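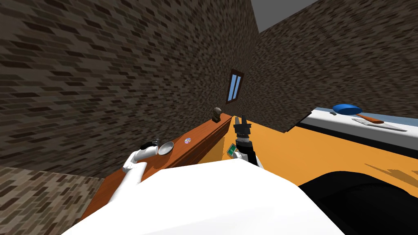
Falska Worktop Oil is a wipe-on oil for bare or previously oiled wood. Kitchen counters, tables, shelves, window boards, the odd chopping board. It goes on thin, soaks in, gets wiped off. Clear version adds very little colour, Amber warms things up. If you've got dark brick and a long counter with a reddish-brown, orangey top like this one, go for Clear – Amber on top of a red wood can push it too far. Amber is better on pale stuff that looks a bit washed out. Small brown window frames too, same tin does both, but test first.

Falska Worktop Oil, Clear or Amber
Sold by Semwal Finishes, Revembridge
Sizes: 50 ml tester, 200 ml bottle, 1 litre tin, 2.5 litre tin
Finish: low sheen, dries a touch flatter than it looks when wet
Stock: Clear all sizes. Amber 2.5 litre back in January, the rest available now

What you need
Lint-free cloths (two at least), fine sandpaper, a vacuum with a brush head, gloves. Brush only for end grain and sink cut-outs. Cloths and paper are not included, see the Bisham prep kit further down.

How to put it on
Clear the top completely. Wash down with a barely damp cloth and leave it overnight. Sand with the grain, vacuum, wipe again. Stir the tin, don't shake it. Pour a bit onto the cloth and work along the full length of the board, one board at a time. Leave fifteen minutes. Wipe off everything that hasn't gone in, and then wipe again, most complaints we get are from people who skipped this and ended up with a sticky top.
Second coat the next day. Third coat only round the sink and next to the hob.
Light use after two days. Full use after a week. No wet cups in that week please.

Oily cloths can heat up and catch fire by themselves. Lay them flat outside to dry or soak them in water before binning. Do not leave them screwed up in a bucket.

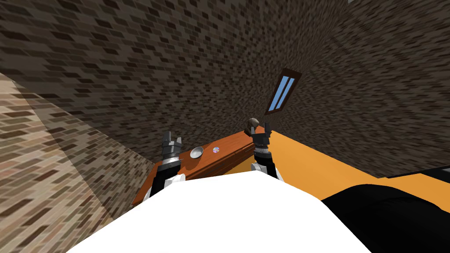
Metal bowl on reddish-orange wood, brick behind.

Everyday care
Wipe spills as they happen. Mild soap, wrung-out cloth, no scouring pads, no bleach sprays. Metal bowls and tins left standing in a puddle can leave a black ring on some woods, oak is the worst for it. The oil slows this down but won't stop it. Ring already there? Sand that patch, feather the edges out, re-oil the whole board so it doesnt show.
Hot pans need a trivet. Always.
Top-up coat every six months, or when water stops beading. Ten minute job, you don't have to sand.

Not suitable for
Varnished or lacquered wood unless stripped right back. Laminate. Outdoor decking (use the deck oil). Brick, stone or tile – we do get asked! Oil on brick goes patchy and collects dust, and it's a pain to get out. Mask the wall before you start, low-tack tape, and pull it off while the oil is still wet.

Questions we've had

Can I use it over Danish oil? Yes if the old coat is dry and sound. Light sand first.

Does it smell? Yes, for a day or two. Open a window.

Can I mix Clear and Amber? You can, Roy Lightfoot on the trade counter does it half and half for beech. Mix enough for the whole job, matching a second batch is very hard.

Will it cover scratches? Light ones, mostly. Deep ones no.

My tin has a skin on top? Air got in. Lift it off, strain what's left through old tights, use it soon.

Customer comments (113 in total, newest first)

"Did the breakfast bar and had enough left for the shelves. Second coat made all the difference." Brenda Greenwood

"Good oil but lid is a nightmare, bent two spoons." Hollis Strickland
Reply from Semwal: use a proper tin opener Hollis, we'll put a free one in with your next order.

"Amber came out darker then I expected on pine. My own fault for not doing a tester. Lovely now it's settled down." Lacey Sugden

Goes with
Bisham prep kit – cloths, three grades of paper, gloves
Falska Board Wax, 167 g tin
Low-tack tape, wide

Delivery and collection
Orders in by 2 pm go out same day. Larger tins by courier only. Collection from the Revembridge shop, ring the bell at the side door. Unopened tins can come back within thirty days, opened ones can't.
Colour advice: ask for Maureen Holroyd, mornings are best.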